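Speaker notes – "Your addresses are lying to you"
Binta Bako, 22 April 2019

**Slot is 24 minutes. Leave the last few for shouting.**

## Opening

- Say hello. Don't apologize for the title.
- Ask who has ever geocoded a spreadsheet. Ask who enjoyed it. Wait for the one hand, there's always one.
- The job: Stollix runs parcel lockers and gave us a list of customer addresses to turn into points on a map. We said it would take an afternoon. It took most of April.

## What we were given

- One CSV file, 11 columns, four of them called "address".
- Street and house number in one field, except where they weren't. Postcode saved as a number, so every leading zero was gone.
- Read the "blue door behind the old bakery" row out loud. Pause. Say that a mail carrier would find it faster than our software did.

## First attempt

- Sent everything to the geocoder as it came. It returned a point for every single row, and we were very pleased with ourselves.
- Then we put the points on a map. A whole stack of them sat on one spot in the middle of Heren, looking like the most popular house in the country.
- Explain the fallback: street not found, so you get the town center, with no fuss and no error. The match level was in the response all along. We had thrown that column away to keep the file tidy.
- If anyone laughs here, ask what's in their own table.

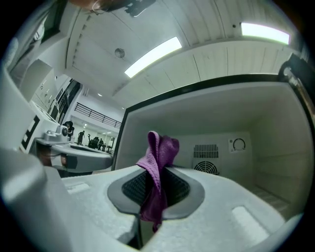
## Cleaning, the dull part

- Split the fields before you match anything. Keep the original text in its own column and never touch it again.
- Pidico is our little script for this. It expands abbreviations, puts the zeros back and flags what it can't read. Small, ugly, on the public repo. Pull requests welcome, style advice less so.
- Mention the abbreviation bug: "St" became "Street" everywhere, including in front of saints. We had a Street Mary's Road for two days.

## Checking against OpenStreetMap

- Pull the address points for the area and compare. Under 50 meters apart we accept the match. Over 200 meters somebody looks at it by hand. In between, it goes in a queue and we feel guilty.
- Somboon, the courier firm, let us compare with their delivery points as well. Theirs were better on new streets and strange on farms – drivers tap "delivered" at the gate, and the gate can be a long way from the house.
- Where OSM was missing a street, we surveyed it and added it. Do not copy from the customer file into OSM. Say this twice, slowly, looking at the back row.

## Demo

- Map already open in the second tab. Do NOT reload it on conference wifi.
- Switch on coloring by match level. Town-center matches are red. Zoom to Heren, let the red speak for itself.
- If the demo dies, go straight to questions and look calm.

## Questions they will ask

- "Why not pay for a better geocoder?" We tried one. Same addresses, more confident mistakes.
- "Does it work outside this country?" The script, barely. The habit of keeping the match level, yes.
- "Is the blue door still blue?" Went there to check. Green.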